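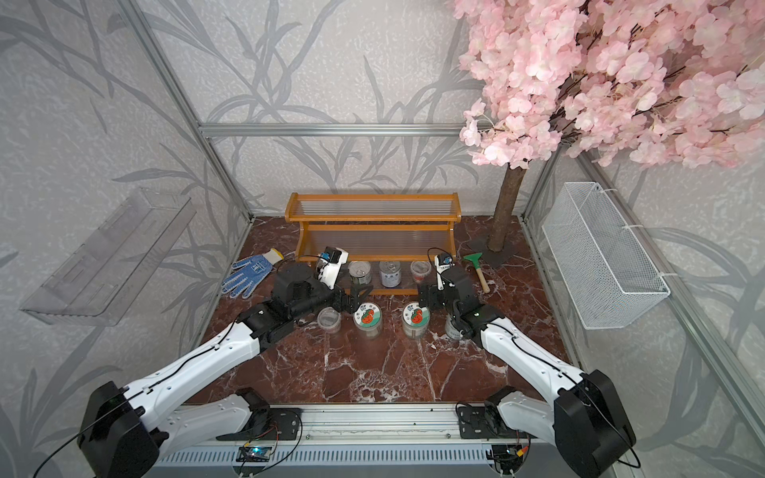

Two arms and a shoe rack

06/02/2025

I've been meaning to write about work for ages and keep putting it off, mostly because by the time I've had supper and fed the cat I don't want to think about shelves anymore. But my sister asked me on the phone last night whether the robots had taken my job yet, and I gave her such a long and muddled answer that I figured I'd better sit down and sort it out here.

For anyone new, I'm at Flernero, in the stockroom at the Lotbridge site, and I've been putting groceries on shelves and taking them off again for 24 years (yes, really, I started there the summer after school and kept meaning to leave). Jars, cans, tubs, the odd garden item in spring. In the old days it was a cart, a clipboard and your own two hands, and by Friday those hands let you know it. My wrists have been bad since my forties. So when the company started the Pivico project in the small room behind receiving, I wasn't as against it as some people were, though I did sulk a little when they took our good coat hooks down to make space.

The job they're working on is tidying: pick up the jars and cans, set them on the rack, leave them standing where a person would want to find them. It sounds like nothing. I thought so too, until I was asked to explain how I do it and found I couldn't get past the first sentence. 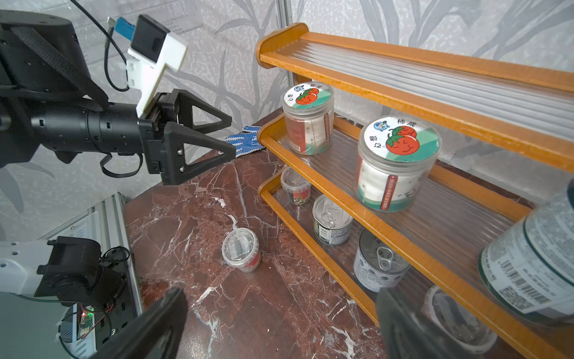

Pirjo Toivonen runs the room, and she is the most patient woman I've ever met at work. She came over to my bench in the first week and asked how I knew how hard to squeeze a plastic tub. Well, how do you answer that? I said you squeeze it until it stops feeling like it'll get away from you. She wrote that down! Then she had me pick up the same tub over and over while she watched my thumb, and I got so self-conscious that I dropped it on my shoe.

So that's part of my week now, two mornings out of five. I set things out, I look over how they've been put away, and I write up what I'd have done differently. The rest of the time I'm on the floor as before.

What has changed, and what hasn't

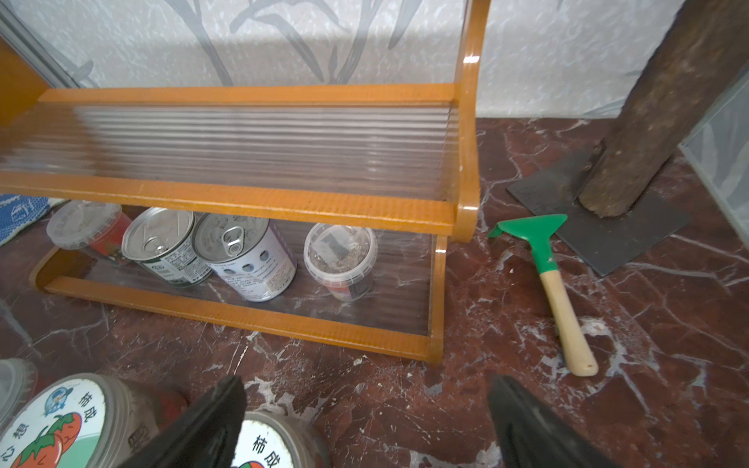 My notes go into a plain old notebook, and then I type them up, badly, with two fingers. Pirjo likes them fussy. I used to think I wasn't a fussy person, but apparently I have strong opinions about which way a label should face and how much room you leave so the next hand can get in. Four containers in a row on the lower tier is fine by me, but I will always reach over and straighten a can that's sitting at a tilt. And I can't see a hand tool lying on the floor, like that one with the green head and the wooden handle, without wanting to hang it up. Pirjo says to leave it there, so I leave it there, and it bothers me all through my coffee.

The money question is the one my sister was really asking. They told us in a meeting that nobody in the stockroom would be let go over this, and so far that's held. I do believe them, mostly. But two people from the night crew moved over to the Perron warehouse before any of it started, and their places haven't been filled, and I notice that kind of thing.
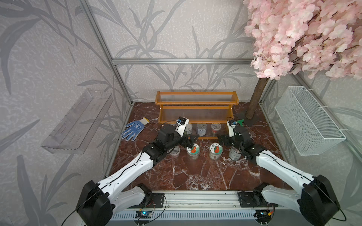

The younger ones worry less than I do, or hide it better. One of them has already asked to train for the room full time, and I think he'll be good at it. He has the patience, and he doesn't talk to the jars the way I do.

As for me, my wrists are better, I'll say that much. I sleep through the night most of the time. I miss the long quiet stretches in the aisles a bit, when you could get a whole row done and let your mind wander off to what you'd plant in the yard. Now I have to pay attention, and say out loud what I'm paying attention to, and I come home tired in a whole different place.

Anyway, I'm on the early shift tomorrow and the cat is sitting on my notebook. I still owe you all the rhubarb cake recipe from last time, and I'll post it as soon as I find the card.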